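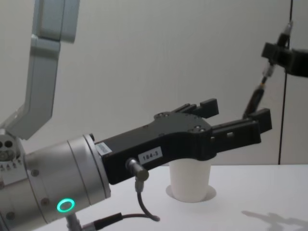
White table

A white table is a table with a white top. The legs may be any colour, although buyers who have gone as far as a white top tend to keep going. White tables are found in kitchens, classrooms, workshops, laboratories, offices and the sort of café that serves its cake on a slate. They are sold as practical, and are bought by people who have not yet owned one.

The term is used loosely. Shops apply it to tops that are ivory, pale grey, "chalk", "cloud" and, in one spring range from the Selthorpe firm of Clasonby, "milk (cold)". Furniture dealers generally accept as white anything that looks white until a sheet of paper is put on it.

Contents
1 History
2 Tops and finishes
3 Size and height
4 Use
5 Marks and cleaning
6 The Sarkcombe table
7 See also

History

Tables have been painted white for as long as there has been white paint left over from something else. Scrubbed kitchen tables, bleached by years of soda and elbow, came close to the same effect without anyone having chosen it. The table that is white on purpose, and white all the way across, belongs mostly to the age of the wipeable surface, when a household could own a pale top without also employing someone to look after it.

Clasonby began making white worktables for schools and sold them to homes once the schools had seen what children did to them. The Maruyama pattern, a plain rectangular top on four straight legs, followed later and is still the one most often copied. It has no drawer. Earlier versions had one, which stuck.

Tops and finishes

The top may be painted, lacquered, coated or faced with a sheet of something harder than the board underneath. Each has its supporters. Painted tops can be touched up at home, and usually look it. Lacquered tops are handsome and chip at the corners. Faced tops put up with nearly everything except water getting in at the edge, after which the board swells and a pen will roll to the far side unassisted.

Gloss or matt is a matter of taste and of where the window is. A gloss top throws the light back up at whoever is sitting there, and shows fingerprints. A matt top is kinder on the eyes and holds on to pencil. Most makers also offer satin, for couples.

Size and height

There is no fixed size. The Maruyama pattern is 168 cm long and 600 mm deep, the two figures having been given in different units in the first catalogue and never put right. The top of the standard version is 20 mm thick. A heavier version at 40 mm was made for workshops and was much liked by everyone who did not have to carry it upstairs.

Height matters more than buyers expect. A table for sitting at is too low for standing work, and a table for standing at makes adults look like children waiting for pudding. Adjustable legs solve this in principle. In practice they are set once, on the day of delivery, by whoever has the spanner.

Use

White tops are favoured for work in which small things have to be found again. Dark screws, beads, seeds and dropped stitches show up well against them. White screws, rice and contact lenses do not, and should be taken elsewhere.

They are also useful for sorting, cutting out, wrapping and laying out the parts of anything that arrives flat. A pale background makes it easy to see that a part is missing, though it does nothing to bring it back.

In kitchens the white table is often described as making a small room feel bigger. It takes up the same amount of floor as any other table.

Marks and cleaning

The usual marks are tea, turmeric, newspaper ink, blue jeans (at the front edge, where people lean) and a faint grey ring whose cause is never established. Warm water and a soft cloth deal with most of them. Turmeric fades in strong sunlight over several days – a method that calls for either a garden or a light table and a willing neighbour.

Scouring powder removes the mark and then the shine, leaving a dull patch exactly where the mark was. Bleach is not advised on painted tops. Yellowing is permanent, and is best dealt with by calling the table cream.

The Sarkcombe table

The best-known single example stood for years in the reading room at Sarkcombe, where a notice asked visitors not to put bags, cups, umbrellas or elbows on it. It was written about by Riku Ichikawa in a short pamphlet, The Pale Top, which gives some 20 pages to the table and one paragraph to the library. The table was moved to Selthorpe on 7/10/22, a Sunday, and lost a corner on the way in. The notice went with it and is undamaged.

See also

Trestle table
Tablecloth
Off-white
Coaster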